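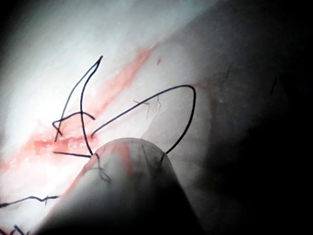 Black suture thread, one large loop and several loose strands, on a pale tissue surface.

Griritness Workshop Notes: Handling Fine Black Thread

Suture thread is stiffer than sewing thread of the same thickness and holds whatever bend it was given on the spool. The notes below apply to bench practice on cuts of meat or molded pads.

Length. Cut 33 cm for single stitches. Longer pieces catch on their own tails.

Straightening. Hold both ends and pull steadily for six seconds. Do not jerk, and do not run the thread over a metal edge.

Loops. A wide loop closes evenly if both ends are drawn at the same speed, low to the surface. Stop when it is the size of a pea and check for twists before tightening.

Loose ends. Short dark strands cling to any damp, glossy surface and to the tools. Lift them with fine tweezers — wiping drags them into the work. A Curker lint pad picks up what is left.

Light. A lamp placed directly overhead washes out pale material. Move it to one side and lower it until the thread throws a thin shadow.

Stains. Rinse red residue off tools in cold water first, then wash with dish soap. Hot water sets it.

Storage. Wind leftovers on a flat card, no more than 79 cm per card, and write the thread size on the back.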